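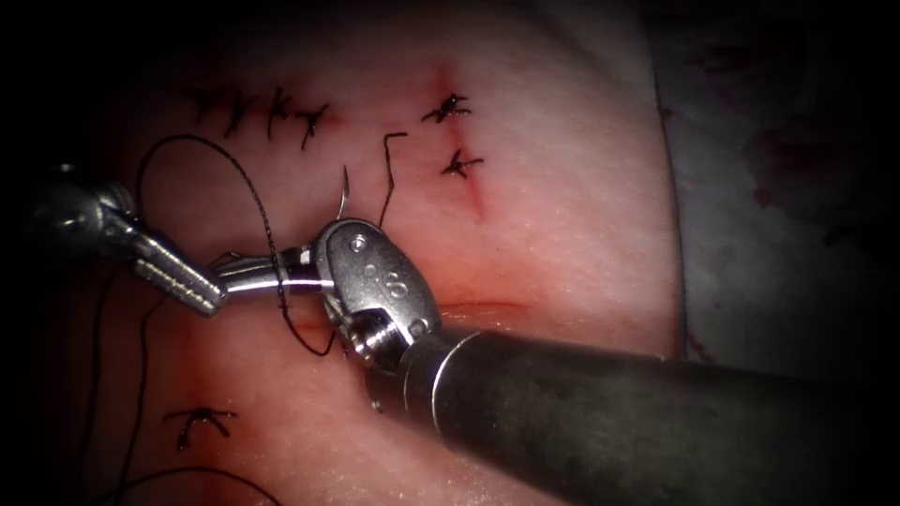
Small stitches, big sulk

I've hemmed curtains for years, so I assumed suturing would come easily. Ha! My first row on the Skandby practice pad was a proper mess - gaps all over the place and one knot like a squashed spider.

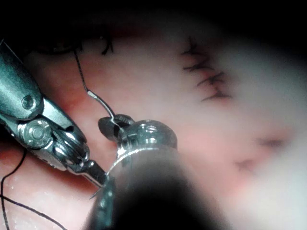 The curved needle is what got me. You have to follow its bend and let it roll through, and I kept shoving it like a darning needle. It took me 17 goes to get a stitch I'd show my mum. 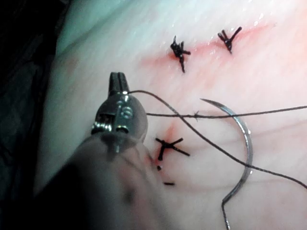
Black thread is best for beginners, I think, as every wonky tail shows up against the pale pad. I trim mine short now and pick up the snippets later (mostly off my socks). Next I'm trying a longer row.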